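Fitzsimmons House repairs - progress report no. 5

Covers May. Sorry this is short, the drainage people are back Tuesday and I need to be on site.

Where we are

Roof: done on the street side. Back slope still waiting on slate. Bellasik shipped the first pallet, second one was the wrong thickness and went back. They say next week. They said that last week too. Tarp is holding.

Gutters: old ones off, new ones up on three sides. Downspout at the northeast corner still empties onto the path, temporary hose on it for now. Please tell anybody visiting to use the front steps.

Basement: this is the big one. Water coming in again after the heavy rain, same spot as before, behind the old coal chute. Dakura dug a test hole outside and found the clay drain crushed flat for most of its length. Not in the original scope. They quoted 360 a day for the digger plus labor, and I told them to go ahead with the first day only so we could see how far it goes. Reciept attached with the others.

Windows: 5 sashes back from the shop, rehung, cords replaced. They run nicely. The stair window has more rot in the sill than we thought and will need a new piece let in, not just filler. Adding it to the June list.

Interior: no spending on the inside this period apart from patching where the roof leaked. The paint choice is still open. My own vote is keep a dark red in the narrow rooms, it suits wood doors, but the tenants' survey was split and I don't want to hold up the plaster for it.

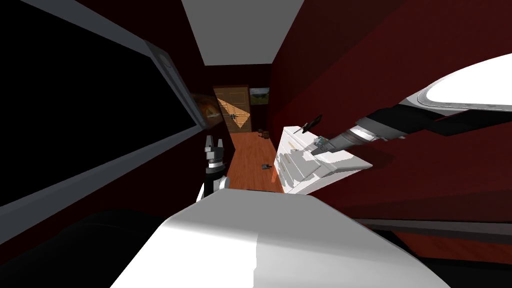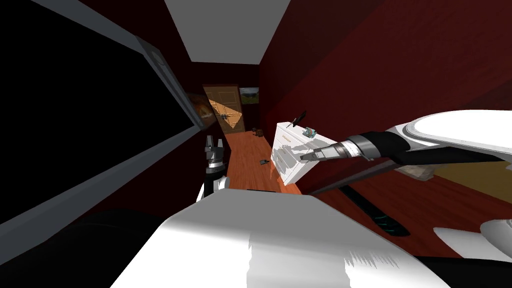
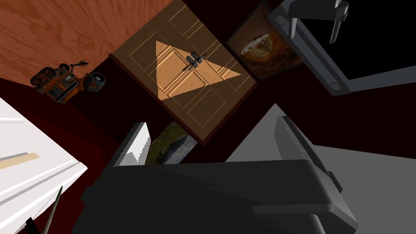
Dark red walls, wood door.

Paint can wait until the plaster is dry anyway, so no decision needed from you this month. What I do need is a decision on the drain, see below.

Money

Spent this period: 1074, mostly gutters and the window shop. Bumico gave us 100 off the gutter order for picking it up ourselves, which took two trips and a borrowed trailer but fine.

Drain is not in that number. If the whole run has to be replaced we will eat through the contingency and then some. Options as I see them:

- replace the full run now while the digger is here
- replace only the crushed part and put a cleanout at the corner
- pump and wait until fall

I'd go with the first. Waiting means a wet basement all summer and the new plaster upstairs sitting over it. But it is your money and I won't sign anything past day one without a yes in writing.

Problems

Slate, see above. Parking, the neighbors complained about the dumpster again, we moved it closer to the side gate and it is now harder to fill. The permit for the scaffold runs out before the back slope will be done so I have asked for an extension, no answer yet. Phoned twice.

Next

Finish back slope if the slate comes. Drain, depending on you. Stair window sill. Last downspout. Plaster in the two upstairs rooms. Then the inspector needs to come back for the porch footing, they prefer mornings, 8:30 or so.

Still owe you the insurance form from the last report. It's in the truck. Will scan it tonight.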